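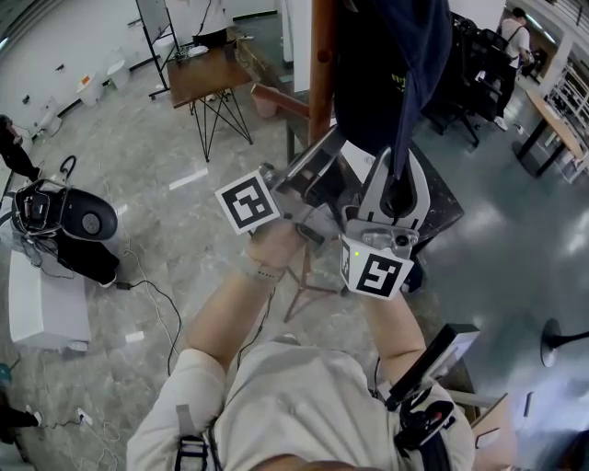
Hanging Up a Shirt Is Still Hard

Home | News | Interviews | Contact

Julián Urquijo works on household chores at Pliltunov, and he is careful with promises. "Cloth is the difficult part," he says. "A cup keeps its shape. A sleeve doesn't."

His team wants up to 200 recordings of each chore, made by people holding the gripper themselves. Coat racks came after table clearing.

Can a machine do it alone yet? "Sometimes – on a rack it knows. I wouldn't sell it to anyone before next December."

15 comments | 232 shares

Back to top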